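Saturday, August 25, 2018
Workshop notebook, drain parts for the wash sink

Started with the parts on the white table, before going down under the sink. Delia asked me to write more than last time, so that the next person does not need to call me.
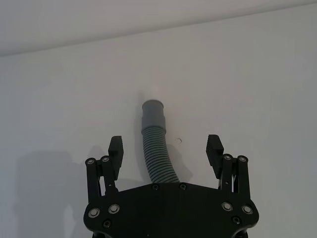
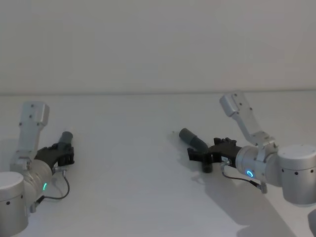
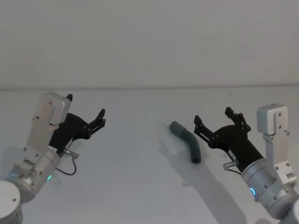 Hose with its cuff, first; short gray tube, second; the elbow on the table, third.

What we want: the sink in the back corner has a rigid waste pipe which goes straight into the wall, and the cabinet door touches it every time. Ovidiu's idea is to go with a flexible piece from the trap and to make the turn with an elbow close to the wall. I agree with the elbow. About the flexible piece I am less sure, and I explain it below.

Ribbed hose. It bends easily and it does not kink if I am patient with it. My worry is the ribs. Inside they hold a bit of water, and our water is not clean, it has clay and fine sand from washing the molds. In the old building we had such a hose on the mop sink and Rostam had to open it every August, full of gray mud. So if we use it, the run must be short and always going down, with no belly in the middle. I wrote "no belly" on the cabinet door in pencil also.

The smooth cuff is the end that goes on the pipe. Push it on with some dish soap, turning a little. Do not use the grease from the Nedelcu can, it makes the rubber ring swell. Jyoti found this the hard way on the rinse tank and we lost one afternoon with it.

Elbow. Curved plastic, dark gray. I like that it is a real curve and has not a sharp corner, the sand should pass easier. Question for Ovidiu: do we point it to the left wall or directly down? If it goes down we gain place for the bucket, but then the hose has to make an S to reach the trap, and an S is exactly how one makes a belly. My vote is for the left wall.

Short tube. Idea was to use it as a coupling between elbow and hose. I would prefer to have it as long as possible, because a joint with little overlap comes apart when somebody kicks it, and under this sink somebody always kicks it. Alina says a clamp on each side will be enough. Maybe. I will try it her way first and put the bucket under.

Measures, taken under the sink with the steel tape:
Trap outlet to wall: 144 mm
Height of the wall inlet above the cabinet floor: 13 cm
Free space behind the door when it is closed: 7 cm

The last one is the measure which decides. With the old pipe we had almost nothing there.

Test I plan for Monday, before we give the sink back to the others:
Close the valve and take out the rigid pipe (bucket first, there is always water left in the trap).
Fit everything dry, no soap, and close the door slowly. If the door touches, stop and write here where it touches.
Fit again with soap and clamps.
Pour 1000 ml of clean water in one go, look at each joint with the lamp, touch it with dry paper.
Same again with dirty water from the mold bucket.
Leave it overnight with newspaper on the cabinet floor. Newspaper shows a drop better than a rag.

To buy: clamps, the flat kind with a screw, not the spring kind. Flinlow has them but only in the big bag. Zavham sells single ones and is open late, I can pass there on my way home. Rostam, if you still have some in your drawer, please leave them on my bench and I will not go.

Also the wall inlet needs a new rubber ring. The old one is flat on one side. I put it in a small bag with the name of the sink on it, so please take it with you to the shop and compare, do not guess by eye. I did guess by eye last year and the ring is still somewhere in the cabinet.

Note from Delia after she read this: she thinks that we should clean the trap now, while all is open, and not wait for the autumn cleaning. Yes. I add it to Monday, after the valve is closed.

Still open: left wall or down. Ovidiu, please write your answer under this line and put your initials.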